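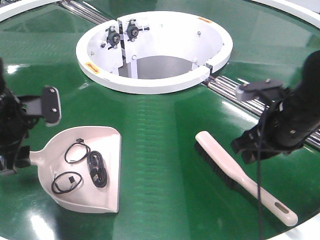

어린이 친구들, 안녕하세요! 오늘은 로봇이 지켜야 하는 약속, 그리고 로봇과 함께 일하는 사람들이 지켜야 하는 약속에 대해서 천천히 이야기해 보려고 해요. 길을 건널 때 신호등을 보고, 수영장에서는 뛰지 않고, 과학실에서는 선생님 말씀을 듣고 나서 실험 도구를 만지잖아요? 로봇이 일하는 곳에도 그런 약속이 아주 많답니다. 초록색 둥근 탁자 위에 분홍색 쓰레받기와 솔이 놓여 있고, 양쪽에서 검은 로봇 팔이 뻗어 나와 있지요. 쓰레받기 안에는 검은 케이블이 세 가닥 들어 있고요. 탁자 가운데 있는 하얀 테두리에는 작은 주황색 경고 딱지도 붙어 있어요. 눈이 좋은 친구는 벌써 찾았을지도 모르겠네요! 오늘 이야기는 바로 이런 경고 딱지와 정리 정돈에서 출발해 볼게요.

레르쿠드 어린이 과학 이야기 > 로봇과 우리 > 로봇의 약속

공유 7 댓글 3

로봇에게도 규칙이 필요할까요?

로봇은 힘이 세고, 지치지도 않고, 똑같은 일을 몇 번이고 되풀이할 수 있어요. 그런데 로봇은 우리처럼 "어, 저기 친구가 오네? 잠깐 멈춰야지." 하고 저절로 마음먹지는 못해요. 사람이 미리 알려 주거나, 주변을 살피는 센서를 달고 멈추는 방법을 넣어 주어야 하지요. 그래서 로봇을 만드는 사람, 로봇을 설치하는 사람, 로봇 옆에서 일하는 사람이 모두 함께 지킬 약속을 정해 두었답니다. 이렇게 여러 사람이 머리를 맞대고 의논해서 글로 적어 둔 약속을 '표준'이라고 불러요. 조금 어려운 말이지요? 리코더를 떠올려 보세요. 우리 반 친구들이 모두 같은 방법으로 도레미를 불어야 합주가 되잖아요. 표준도 비슷해요. 이 나라에서 만든 로봇이든 저 나라에서 만든 로봇이든, 사람을 다치게 하지 않으려면 무엇을 살펴야 하는지 미리 맞추어 두는 거예요.

첫 번째 약속, 로봇이 움직이는 자리를 알아 두기

로봇 팔은 어깨와 팔꿈치와 손목이 있는 것처럼 이리저리 구부러져요. 팔을 쭉 뻗으면 생각보다 멀리까지 닿는답니다. 여러분도 교실에서 두 팔을 벌리고 빙그르르 돌아 보세요(옆에 친구나 꽃병이 없는지 먼저 보고요!). 손끝이 지나간 자리가 커다란 동그라미가 되지요? 로봇 팔에도 그런 자리가 있고, 로봇이 켜져 있을 때 사람은 허락 없이 그 안으로 들어가지 않아요. 바닥에 노란 선을 그어 두는 곳도 있고, 울타리를 치는 곳도 있어요. 사람이 가까이 오면 센서가 알아채고 로봇을 천천히 움직이게 하거나 멈추게 하는 곳도 있답니다.

팔이 둘이면 살펴볼 것도 늘어나요. 왼쪽 팔과 오른쪽 팔이 서로 부딪치면 안 되니까요. 둘이서 이불을 갤 때 "내가 먼저 접을게, 너는 잡고 있어." 하고 말하는 것처럼, 두 팔도 어느 쪽이 언제 움직일지 잘 맞추어야 해요.

두 번째 약속, 경고 딱지는 꼭 읽기

주황색이나 노란색은 눈에 잘 띄는 색이에요. 그래서 "여기는 조심하세요." 하고 알려 줄 때 자주 쓰지요. 경고 딱지에는 손가락이 낄 수 있다거나, 뜨겁다거나, 전기가 흐른다는 뜻의 그림이 들어가요. 글자를 아직 못 읽는 동생도, 다른 나라에서 온 손님도 알아볼 수 있도록 그림으로 그리는 거랍니다. 딱지가 더러워지거나 떨어지면 새것으로 바꾸어 붙여야 해요. 예쁜 스티커를 그 위에 덧붙이고 싶은 마음은 잘 알지만, 그건 공책에 붙이기로 해요!

세 번째 약속, 멈춤 단추가 어디 있는지 알기

로봇이 있는 작업장에는 비상 정지 단추가 있어요. 보통은 빨갛고 버섯처럼 볼록하게 생겼지요. 무슨 일이 생기면 누구든지 얼른 누를 수 있어야 하니까, 앞에 상자를 쌓아 두거나 외투를 걸어 두면 안 돼요. 단추를 누른 다음에도 로봇이 제멋대로 다시 움직이면 큰일이겠지요? 그래서 어른이 무엇이 잘못되었는지 살펴보고, 안전하다는 것을 확인한 뒤에 다시 켜게 되어 있어요.

베드빌의 로봇 작업실에서 일하는 하랄람보스 코키노스 아저씨께 처음 출근한 날 무엇을 배웠는지 여쭈어 보았어요. 로봇을 켜는 방법부터 배우셨을 줄 알았는데, 멈추는 방법을 먼저 배우셨대요. "단추까지 여섯 걸음이었어요. 눈을 감고도 찾아갈 수 있을 때까지 걸어 보았지요." 아저씨는 지금도 아침마다 단추가 잘 눌리는지 시험해 보고 나서 일을 시작하신답니다.

네 번째 약속, 정리 정돈

정리 정돈이라니, 엄마 아빠가 하시는 말씀하고 똑같지요? 그런데 로봇이 일하는 곳에서는 이게 정말 중요한 안전 규칙이에요. 케이블이 아무 데나 늘어져 있으면 사람 발에 걸릴 수도 있고, 로봇 손가락에 걸려서 당겨질 수도 있어요. 짧은 케이블은 돌돌 말아 한곳에 모아 두면 좋아요. 로봇 몸에 연결된 긴 케이블은 팔이 움직여도 꼬이거나 팽팽해지지 않는지 틈틈이 살펴보아야 하고요.

솔이나 쓰레받기 같은 도구도 쓰고 나면 제자리에 두어요. 로봇이 도구를 집는 연습을 할 때라면 어디에 무엇을 놓고 시작할지 어른들이 먼저 정해 두고, 로봇이 움직이는 동안에는 손을 쑥 넣어서 바로잡지 않아요. 물건이 비뚤어져 있어서 아무리 신경이 쓰여도 말이에요! 먼저 멈추고, 완전히 멈췄는지 확인하고, 그다음에 손을 뻗는 거예요.

다섯 번째 약속, 적어 두고 알려 주기

로봇에게서 이상한 소리가 나거나, 나사가 헐거워졌거나, 누군가 깜짝 놀란 일이 있었다면 공책에 적어 두어요. 다친 사람이 없었더라도 적는답니다. 다음에 오는 사람이 그 공책을 읽고 조심할 수 있으니까요. 실수한 사람을 혼내려고 적는 것이 아니니 부끄러워하지 않아도 괜찮아요.

우리도 해 볼까요?

집이나 교실에서 '로봇 놀이'를 해 보세요. 한 친구는 로봇이 되고, 한 친구는 로봇에게 말로 일을 시키고, 나머지 한 친구는 안전 담당이 되는 거예요. 로봇 친구는 제자리에 서서 팔만 천천히 움직여 책상 위의 지우개를 집어요. 안전 담당이 "멈춤!" 하고 외치면 로봇 친구는 바로 얼음이 되어야 해요. 놀이를 시작하기 전에 로봇 팔이 닿는 자리를 끈으로 표시해 두고, 셋이서 지킬 규칙도 종이에 적어 보세요. 다 하고 나면 역할을 바꾸어서 한 번 더 해 보고, 빠뜨린 규칙이 생각나면 종이 맨 아래에 덧붙여 주세요.

낱말 풀이

표준: 여러 사람이 함께 쓰려고 의논해서 정해 둔 기준이에요.
센서: 빛이나 거리, 힘 같은 것을 알아채는 장치예요.
비상 정지: 위험할 때 기계를 얼른 멈추는 일이에요.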